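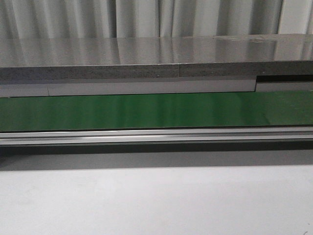

4.2 Empty-table frames and the reset check

Before we come to the grasping results, we would like to spend a little time on a part of the work that usually gets a single line in papers like ours, and which ended up taking a good share of our spring. Every episode in the Corkine set begins and ends with a reference frame of the bare workspace, recorded by the fixed camera with the arm parked out of view. We call these the empty-table frames. They were first meant as a simple courtesy to whoever would be sorting the data later, so that one episode could be told from the next without reading the logs. Over time they became the backbone of our reset check, and we now think they deserve a fuller account.

The idea is an old and friendly one. If we know what the table looks like with nothing on it, then anything that differs from that view should be an object, an arm, or a mistake. In practice the tabletop at Utonport made this harder than we had hoped. The surface is glossy, and it mirrors the curtain that hangs behind it, so that every fold in the cloth shows up a second time as a soft streak across the gray. When the curtain shifts even slightly, the streaks shift with it, and a plain pixel difference will happily report an object where there is only a reflection. The green panel on the front of the table behaves in much the same way, with a pale band of sheen near its center. The scuffs toward the right of the tabletop gave us trouble too, though of a gentler kind, as they stay where they are and can be learned.

Our first version of the check, written by Rupert Zwahlen in April, compared each new frame with one stored reference (Figure 5). It worked nicely for short sessions and poorly for long ones. On a held-out group of 885 frames, all labeled by hand, it raised a false alarm on 66 of them, and when we went through those one by one, nearly all could be traced to the reflected folds. We tried blurring both frames before comparing them, which quieted the streaks but also hid the thinnest objects in our set, and we were not willing to make that trade.

The version we finally settled on keeps a small bank of references in place of a single one. Each time a person confirms that the table is clear, the new frame joins the bank and the oldest one leaves. A new view is compared with every member, patch by patch, and a patch is flagged only if it fails to match any of them. Patches on the tabletop are compared after the slow vertical changes in brightness have been taken out, while patches on the slab edge, the white strip and the aluminum rail are compared directly. Those lower parts turned out to be very useful in their own right. They hold still, they have crisp straight borders, and the seam in the speckled edge gives a dependable landmark, so we use them to test whether the camera itself has been bumped. If the seam has moved, the frame is set aside before the table is looked at at all.

Figure 5. Empty-table frame from the fixed camera, as used for the reset check. The tabletop reflects the curtain behind it; the slab edge, white strip and rail below serve as the fixed region for the camera test.

With the bank in place, the false alarms on the same held-out frames fell to 5. We then left the check running through the whole of the main collection, which came to 2233 episodes, and kept its settings frozen from 17th July onward so that the later numbers could be compared fairly. Paraskevi Lambrakis also carried the method over to our second station at Ekcombe, where the table has a matte top. There the single reference did nearly as well as the bank, which fits our view that reflection was the main source of trouble at the first site.

Two limits should be mentioned. The check says nothing about the floor in front of the table, which we masked out early on, so an object dropped there will pass unnoticed unless the operator sees it. It also depends on a person being right when they confirm a clear table. A wrongly confirmed frame stays in the bank until it is pushed out by newer ones, and during that time the object it contains may be treated as part of the background. We considered asking for two confirmations, as was done in the earlier Mayrhofer trials, but it slowed the operators down more than we liked, and we kept to one. The grasping results in the next section use only episodes whose opening and closing frames both passed.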